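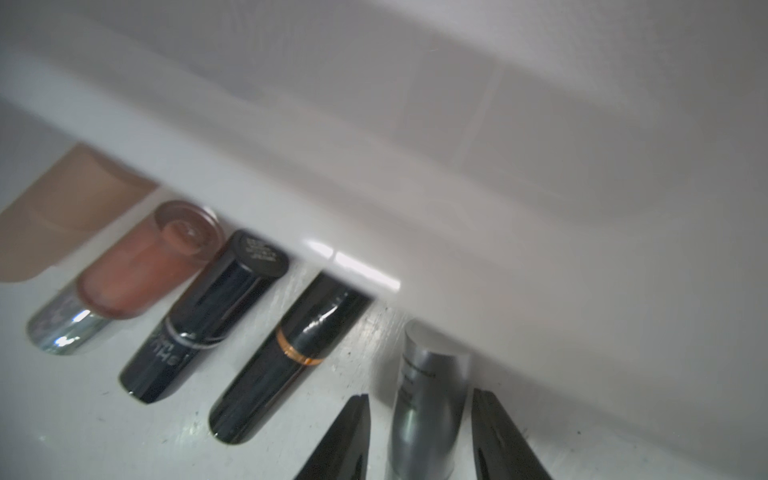
The Last Yard of the Shelf

Why small, shiny goods remain the hardest test for the machines that are meant to tidy up after us

For most of the past decade, the companies that build household and retail robots have measured progress in floors. A machine that could cross a room without striking a chair was a success, and a machine that could do so while pushing a brush was a product. The work that begins where the floor ends – putting things back on shelves, in drawers and under cabinets – has moved at a slower pace.

Jetunel, which develops robot arms for stores and homes, has spent the past year on that slower work. Its program, known internally as Quiambao, covers a narrow set of chores: straightening a display, clearing a vanity, returning a tester to its place after a customer has set it down somewhere else. The company has recorded 2,960 attempts so far, and in 1,328 of them the arm completed the chore with no help from a person.

Efren Tagle, who directs the program, does not regard the result as poor. He notes that the attempts were made on ordinary fixtures and that the arm was given no advance map of where each item lay. "A clean laboratory table would have given us a better number," he said. "It would have told a store manager nothing."

Cosmetics make up a large part of the test. A lipstick is light, narrow and often round, so it rolls when nudged. Its case may be lacquered or metallic, and a polished surface reflects the room back at the sensor. Two black cases side by side can look to the software like one wide object. A cap pulled upward may come away and leave the base behind.

The shelf adds its own demands. An arm reaching beneath an overhang cannot come straight down on an item, as it would on an open table. It must enter low and at an angle, leave space for its own wrist, and close its fingers without pushing the neighboring items out of line. A store employee does this without looking. According to Tagle, the arm spends more time planning its way in than it does on the grasp itself.

Florêncio Cardoso manages store operations for Histoter, a chain of beauty and pharmacy shops that has given Jetunel the use of one sales floor before opening hours. His interest is practical. Staff at the larger branches begin at 6 a.m. on Thursday, when new stock arrives, and a good part of that shift goes to restoring displays that shoppers have disturbed.

"I am not looking to replace the person who advises a customer on color," Cardoso said. "I am looking at the hour before the doors open. If a machine can take half of that hour, we will discuss a price."

He has set a condition. The arm must handle 2,000 items in a row without dropping or marking one. The longest unbroken run to date is nearly 800.

Jetunel expects to reach the mark in stages. The next version of its software will use Skelex, a planning tool that lets the arm shift one item aside before reaching for another. Earlier versions treated every neighbor as a fixed wall and gave up when the gap was too small.

Homes are further off. A store display has a correct arrangement, and the machine can be told what it is. A bathroom shelf has only the habits of the person who uses it, and those may change between morning and evening. Tagle's team has held early trials in three apartments and has not released the results.

The sales floor trials resume in January, with the arm working the lower shelves first and a member of the Histoter staff on hand to record each item it misplaces.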